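**Equipment Review: Tenodach Two-Tier Steamer**
Prepared for the Cabral Community Kitchen by Jozefína Vaněk
10 May 2019

The Cabral Community Kitchen serves lunch four days a week and lends its cooking room to outside classes in the evening. Its previous steamer, an aluminum stovetop model bought secondhand, was retired in the winter after the base warped. The kitchen asked for a review of the Tenodach two-tier electric steamer before deciding whether to buy a second unit. The first has been in regular use for 19 weeks.

## Construction

The steamer consists of a heated base with a water tank, two stacking trays, a drip pan and a lid. The trays are stainless steel and sit firmly on one another. The lid is glass with a steel rim and has a single vent near the handle. The handle stays cool enough to lift with a dry cloth, although staff members have been asked to use an oven mitt in all cases.

The base is heavier than it looks in the catalog. Its rubber feet hold well on a steel counter and less well on the tiled section by the window, where the unit shifted slightly when the upper tray was removed. The power cord is short. In the main cooking room this presents no difficulty, but in the teaching room the unit can only be placed at the two stations nearest the wall outlets.

## Daily performance

From a cold start with a full tank, the steamer produces steady steam within a few minutes. Green beans, carrots and broccoli cook evenly in the lower tray. The upper tray runs slower, and cooks should expect to leave its contents in for some minutes longer or to exchange the trays halfway through. The printed guide gives one set of times for both trays, which caused some undercooked potatoes during the first week.

Frozen and packaged foods were also tried. Filled dumplings and buns cooked well when the tray was lined with parchment and a gap was left between pieces. Without the lining, wrappers tended to stick, and two trays had to be soaked overnight.
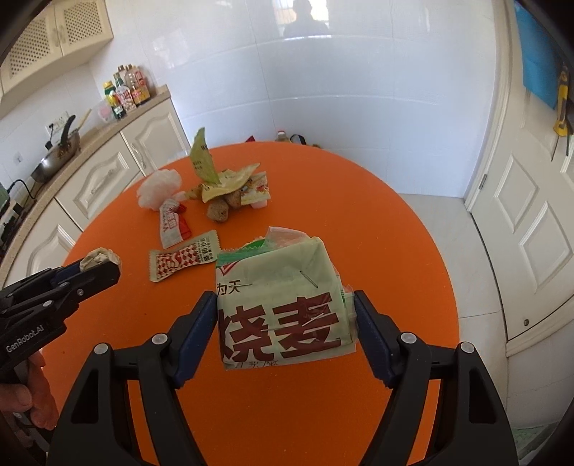
Times given on retail packages generally assume a pan of boiling water with a basket set over it. Cooks using the Tenodach should treat those times as a minimum and check the center of one piece before serving. The kitchen now keeps a handwritten card on the cupboard door with its own times for the foods it prepares most often.

Rice is possible in the solid insert supplied with the unit, but the insert is small. A rice cooker remains the better choice for any group larger than a family.

## Controls

There is one dial, marked to 60 minutes, and one indicator light. The dial is easy to read and can be turned with wet hands. It does not allow accurate settings under five minutes, and the bell at the end of the cycle is difficult to hear when the exhaust fan is running. A separate kitchen timer is recommended.

The tank has a window on the left side showing the water level. Water may be added during cooking through a spout at the front. When the tank runs dry the unit shuts itself off, and it must be left to cool before it can be restarted.

## Cleaning and upkeep

The trays and lid may be washed in a dishwasher. The drip pan may not, and must be washed by hand after each use. Mineral deposits formed on the heating plate after the first month. They were removed with white vinegar and warm water, left to stand for half an hour, and the treatment has been repeated monthly.

One part has been replaced. The seal between the base and the drip pan split in the third month. The supplier, Titik, sent a new seal under warranty, and it arrived within the week. Spare trays are listed but were out of stock when this review was written.

## Comparison

The Flillel single-tier steamer, borrowed for two weeks, heats faster and has a louder bell. It holds much less food and its plastic tray discolored after one batch of carrots. It would suit a small office or a household, but it cannot keep up with lunch service.

## Recommendation

The Tenodach is recommended for purchase as a second unit, on condition that a spare seal is ordered at the same time. It should be kept on the steel counter, and new staff should be shown the tray exchange before their first shift. The teaching room will need an additional outlet if more than two stations are to steam at once. A further inspection of both units is planned for August.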